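Section 4. Handling Soft Goods with the Hand-Held Gripper

4.1 What this section covers

This section sets the rules for picking up, lifting, folding and putting down woven mats and similar sheet goods with the Trimier hand-held gripper. It applies to every operator at the Dridwood site, including people who already hold a sign-off for rigid parts. Rigid parts are covered in Section 3. Anything with a loose pile, such as towels, is covered in Section 5.

Read 4.2 and 4.3 before your first session. Keep 4.4 open at the table.

4.2 Before you start

1. Sign the tool out in the Sosten log. Enter the tool number and your initials.

2. Open and close the jaws fully five times with nothing between them. The movement should feel the same each time. If it sticks or clicks, hang a red tag on the tool and take another one.

3. Look at each finger pad. Light scuffs on the corners are acceptable. A chip, a raised edge or a seam that has started to open is not.

4. Check the pad screws with the small driver from the kit. Snug is enough. Do not use the power driver.

5. Check the brass rings at the joints. Each one should sit level in its arm. A ring that has crept out of its seat will rub and must be reported.

6. Wipe the pad faces with a dry cloth. Do not use alcohol wipes on the pads. They leave a film that makes mesh slide.

CAUTION: Keep fingers, sleeves and lanyards out of the space between the pads whenever the tool is in your hand.

4.3 Approach

Most bad grips on flat goods start with a bad approach. The operator comes down too fast, the pads hit the table through the mat, and the screws take the load. The rule at this site is to arrive open, stop, and only then close.

1. Lay the mat out and let go of it. Do not hold a corner down with your free hand unless the task card tells you to.

2. Open the jaws before you are over the mat.

3. Bring the tool in with both pads at the same height above the weave. Correct your wrist, not the mat.

4. Stop. Hold still for a slow count of two.

5. Check that you can see mat between the pads and that both pad faces are clear. 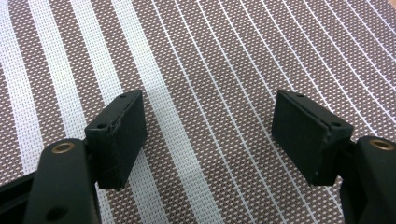 Figure 4-1. Jaws open over a woven mat, pads apart.

6. If the mat has a bend in it, use the bend. A raised place is easier to gather than a flat one. Do not press the mat flat first.

NOTE: Stripes are a poor guide for lining up the tool. They can look curved when the mat is bent, and operators tend to turn the wrist to follow them. Line up on the edge of the mat or on the mark given on the task card.

4.4 Pinch and lift

1. Lower the tool until the pads just touch the weave. Stop as soon as you feel contact.

2. Close slowly. The cloth should rise between the pads as a ridge. If it slips out flat, open, back off and go again from step 1. Do not chase it across the table.

3. When the ridge is held, stop closing. More squeeze does not make a better grip on mesh, and it will mark the weave. The grip limit for woven goods is setting 12. Setting 16 is for rigid parts only.

4. Raise the tool straight up until the cloth around the grip lifts off the table. Pause again.

5. Move to the target at an even pace. Keep the lowest part of the mat clear of anything else on the table.

6. To release, lower until the mat carries its own weight, open the jaws fully, and then back away. Do not open in the air unless the card calls for a drop.

If a second mat is on the table, keep it out of the path of the lift. A folded one has a thick edge that can catch the arm of the tool on the way past. Where the two are close together, move the second one by hand before you begin and note it in the log.

CAUTION: Do not pull sideways on a held fold. Side load bends the linkage and the tool will no longer close square. Tools damaged this way cannot be repaired on site.
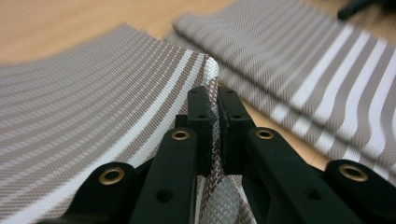

Written by Onni Kokkonen, Soft Goods Handling
Issued Jul 24, 2020

4.5 Good practice for repeat work

The points below were added after the April review. They are rules at this site, the same as the numbered steps.

Pace. Work at the speed you could keep up all shift. A quick run with jerks in it has to be done over.

One attempt, one record. If you miss a pinch and try again, both tries stay in the record. Do not delete the miss. Mark it as a miss in the Sosten log and carry on.

Hands. Your free hand stays below the table edge or behind your back during a run. If you need it, end the run first.

Changing mats. Stiff mesh softens with handling and starts to fold in the same place. Retire a mat after 400 pinches, even if it looks fine. Retired mats go in the Laskowska bin - not back on the shelf.

Changing pads. Pads are changed as a pair. Never fit one new pad beside an old one. The longest-running pair we have logged did 1,619 cycles before a seam opened, but do not treat that as a target. Go by the check in 4.2.

Stopping. Anyone at the table can call a stop. The operator sets the tool down first and asks questions second.

4.6 After the session

1. Open the jaws and set the tool on its stand. Never store it closed on cloth.

2. Pick any threads out of the joints with the plastic pick. Metal picks scratch the rings.

3. Lay mats flat or roll them loosely. Do not stack anything on a folded mat.

4. Close your entry in the log. List any misses, any stops, and any part you were unsure about.

5. If you tagged a tool, put it on the repair shelf yourself. Do not leave it on the table for the next operator.

For pad part numbers and screw sizes, see Section 8.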